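Speaker notes – Keeping old office computers in service
Saron Chala, Fultent

Opening
Thank Hugo Lacroix for the invitation. Say who we are: a small repair shop with 4 people on the bench. Most of our work comes from schools and clinics.
Ask who in the room still has a desktop from before their last office move. Wait for hands.

Why machines get thrown out
Usually it's slow startup or a full drive. Tell the Beyene story – 100 desktops headed for scrap, and most of them only needed memory and a clean install. Don't go into prices yet.
Mention that the motherboard is rarely the first thing to fail.

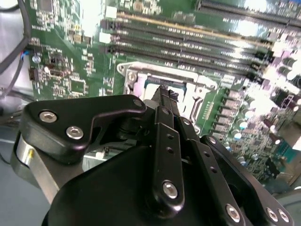
What we check first
Power supply, then drive, then memory. Write down the error before opening the case. Clean out dust at this stage. If the clock resets overnight, replace the coin battery.
Pause for questions here, the last group had a lot.

Memory upgrades
Match the type to the board, not to what's in the drawer. Press until both clips close.

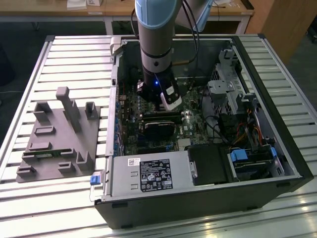

Test overnight before it goes back to a desk. Lesus skipped this in October and we had to go back twice.

Closing
Labor is $200 per batch visit, parts extra. Leave the checklist on the table by the door.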